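Progress note, Negussie hand-guided tasks, February
To: Gatcombe program office
From: Nivaldo Honorato, Plarley site

Short one this time, sorry, writing between sessions.

Where we are - laundry task is the main thing now. Both arms by remote control, one operator, leader handles on the desk side. Kitchen task parked until the new handles come. Hand-guiding (grabbing the arm and pushing it through the move) still used for the simple reaches only. Too slow for cloth.

Done since last report:
- head and wrist views both recording, clocks lined up
- lag on the left side fixed, was a bad setting in the Promumico bridge
- two new operators trained, one more starts Saturday
- wrote down what counts as a good demo, seperate file

Laundry setup, basket and red clothes, head view first and then a wrist view: 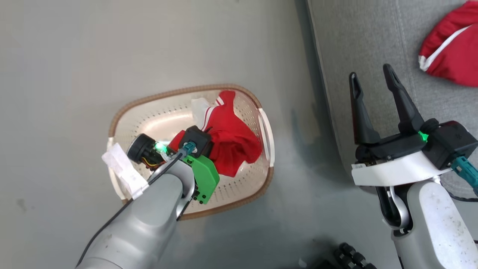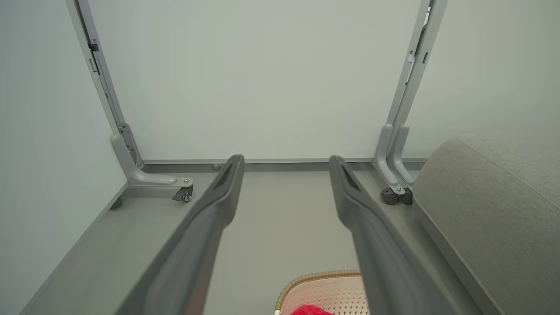

How long before a new operator's demos are good enough to keep?
In our experience 7 or 8 practice sessions. The early ones are full of pauses and regrips, and the policy learns the pauses too, so we throw those out before training.

Problems. Operators get tired, quality drops toward the end of a long block. Trying shorter blocks with a break. Cloth is still hard to show well - no feel through the handles, people squeeze to full close every time. Would like force feedback but thats a budget question, see below. Also the old labeling PC is from 2017 and chokes on the three-view files.

Next: finish the laundry set, train a first policy on it, run it against the hand-guided baseline. Then swap in clothes it hasnt seen. Kitchen after that if the handles show up.

Need from you - a yes or no on the force feedback handles, and a replacement PC. Quotes for both went over with the last invoice. Can do a call any morning before 8.

Nivaldo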